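Pressemitteilung

Nandura sammelt Beispiele im simulierten Wohnzimmer: Zweiarmiger Roboter soll das Aufräumen lernen

Armont, Montag, 27. Februar 2023

Die Firma Nandura hat mit der Aufnahme von Beispielen für ihr Lernsystem Fleneo begonnen. In einer simulierten Wohnung steuern Mitarbeitende einen Roboter mit zwei Armen und lösen mit ihm kleine Aufgaben aus dem Haushalt. Aus diesen Durchläufen soll Fleneo später selbst lernen, wie man Gegenstände greift, trägt und ablegt.

Für die erste Aufgabe wurden kleine Zierkürbisse und eine Schublade ausgewählt. Die Form der Kürbisse ist für einen Greifer nicht einfach, weil die Rippen jedes Mal anders liegen. Geplant sind 200 vollständige Durchläufe, von denen 100 bis Ende Mai geprüft sein sollen. Jeder Durchlauf wird aus mehreren Blickrichtungen gespeichert, darunter auch aus der Nähe der Greifer.

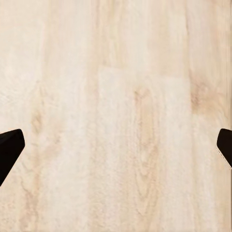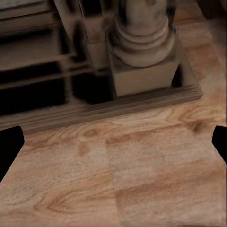
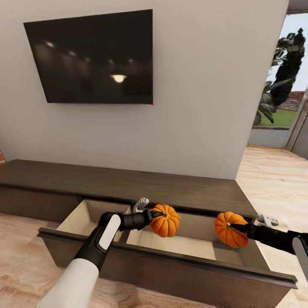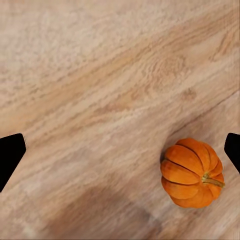 Ansichten aus der Simulation. Im dritten Bild hält jeder Arm einen Kürbis über der offenen Schublade, im vierten liegt ein Kürbis zwischen den Fingern des Greifers.

Nandura, Abteilung Lerndaten und Simulation

«Wir wollten am Anfang eine Aufgabe haben, die jeder Mensch sofort versteht», erklärt Liviu Roman, der die Abteilung leitet. «Für das System ist sie trotzdem schwer. Es muss zwei Arme gleichzeitig führen, und die beiden dürfen sich über der Schublade nicht stören.»

Die Steuerung übernehmen fünf Personen, die vorher eine Einführung von Eirlys Hopkin erhalten haben. Sie achtet besonders darauf, dass die Durchläufe sich nicht zu ähnlich werden. Die Kürbisse beginnen an verschiedenen Stellen, und auch der Roboter startet nicht immer auf demselben Platz. Wer bei einem Griff zögert oder neu ansetzt, soll die Aufnahme nicht abbrechen. Auch solche Korrekturen sind nach Meinung des Teams für das Lernen wertvoll, wenn sie in den Daten richtig bezeichnet werden.

Nach der Aufnahme kontrolliert Zlatko Vukadinović jeden Durchlauf und teilt ihn in Abschnitte: Anfahren, Greifen, Heben, Ablegen. Durchläufe mit technischen Fehlern, zum Beispiel mit fehlenden Bildern von einem der Greifer, werden aussortiert und wiederholt.

In einem nächsten Schritt möchte Nandura die Zahl der Räume auf 25 erhöhen und weitere Gegenstände aufnehmen. Ob das Gelernte sich danach auf einen wirklichen Roboter übertragen lässt, wird in einem eigenen Versuch am Standort Armont untersucht. Ergebnisse dazu liegen noch nicht vor.

Kontakt für die Medien:
Gwion Hughes, Kommunikation
Nandura, Armont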